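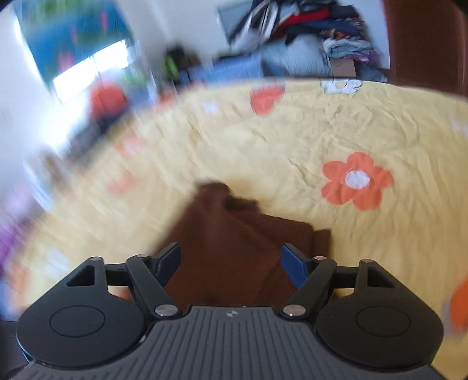
Housekeeping and Accommodation Services
Unit 4: Linen Stock, Rotation and Control
Handout for students - to be read before the practical session

4.1 Purpose of this unit

Linen is usually the second largest item of replacement cost in a small hotel or residential house, after furniture. It is also the item most often bought without a plan. This unit deals with how much linen an establishment should hold, how it should move between room, laundry and store, and what records should be kept. Bed making and folding were covered in Unit 3 and are not repeated.

4.2 The par level

One par is the quantity of linen needed to dress every bed and bathroom once. An establishment that sends its washing out will normally hold more pars than one with its own laundry, as the linen is away for longer.

A usual arrangement for an outside laundry is five par:
one par in the rooms
one par in the floor stores
one par soiled and awaiting collection
one par at the laundry
one par at rest in the main store

The fifth par is often cut when money is short. Students should note what follows from this. Cotton sheets that go straight from the press to the bed, week after week, wear sooner than sheets that are allowed to rest, and there is no reserve when a delivery is late.

4.3 Worked case: the Flerkdale house

The Flerkdale house has 52 single beds and uses an outside laundry. Two sheets are allowed for each bed.

Sheets for one par: 52 x 2 = 104
Sheets for five par: 104 x 5 = 520

At the March stocktake the house held 258 sheets in usable condition, a little under two and a half par. The shortfall against five par was therefore 262. The house had not lost this number in a single year. Worn sheets had been taken out of use and cut up for cleaning cloths, and the discards had not been entered in the linen book.

Students should work through the same sum for bath towels, allowing one for each bed, and bring their figures to the session.

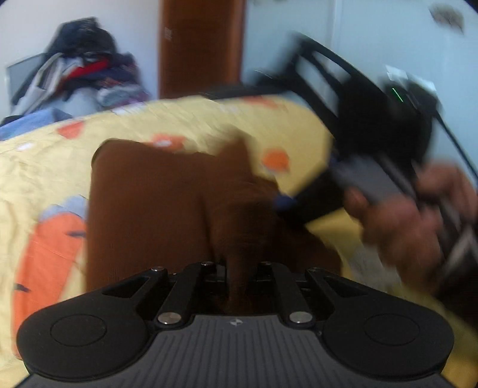
4.4 Rotation

Clean linen is placed at the bottom or the back of the shelf and drawn from the top or the front. Shelves should be slatted and the lowest should stand clear of the floor. Blankets and bedspreads are kept apart from sheets. Coloured items should be stored away from direct light - a matter often overlooked where the store has a window.

4.5 Discards and repairs

An article is withdrawn when it is torn, thin or permanently stained. It is then placed in one of three classes: repair, conversion or disposal. A double sheet worn at the centre may be cut down to a single or a cot sheet. Every article withdrawn is entered in the linen book on the same day, with its class and the initials of the person withdrawing it.

4.6 Stocktaking

A full count is made every quarter. All movement of linen stops while the count takes place, and the laundry is asked to confirm in writing what it holds. Most difficulties arise from articles counted twice, once in the floor store and once in the rooms.

4.7 Before the next session

Read sections 4.2 and 4.3 again and complete the towel calculation. Prepare a written answer of one page, comparing a five par stock with a three par stock for a house of 30 beds. Late work should be handed in at the department office before 4 p.m. with a cover sheet attached.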